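Guides > Furniture Care > Tabletops

Removing Heat Haze from a White Painted Tabletop

9 September 2019 | Chanida Thaweesak

Heat haze is a dull or yellowish patch left in a painted finish by a hot dish. It sits in the top layer of the coating and can usually be polished out. Brown marks that catch a fingernail are burns and need repainting.

Wash the surface with dish soap and lukewarm water, then dry it with a cotton cloth. Let it stand for 2 hours. Test the polish on the underside of the top before going further. If color comes off on the cloth, stop.

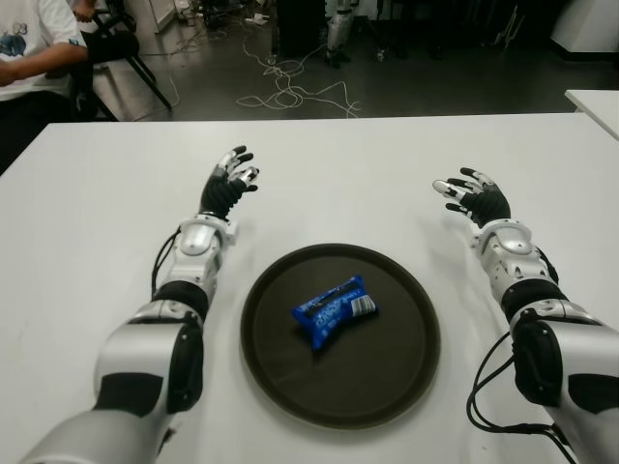
Apply a pea-sized amount of non-silicone polish to a folded cloth. Work in straight strokes along the length of the top, extending a hand's width past the mark on all sides. Use light pressure. Wipe off the residue and check the area from a low angle with a lamp behind it. Repeat up to 2 times.

Water-based paints stay soft for weeks after application. On a top painted less than 29 days ago, leave the mark alone until the coating has cured. Trays and mats should have felt pads, as rubber feet can stain white paint.

Filed under: Painted Finishes, Stain Removal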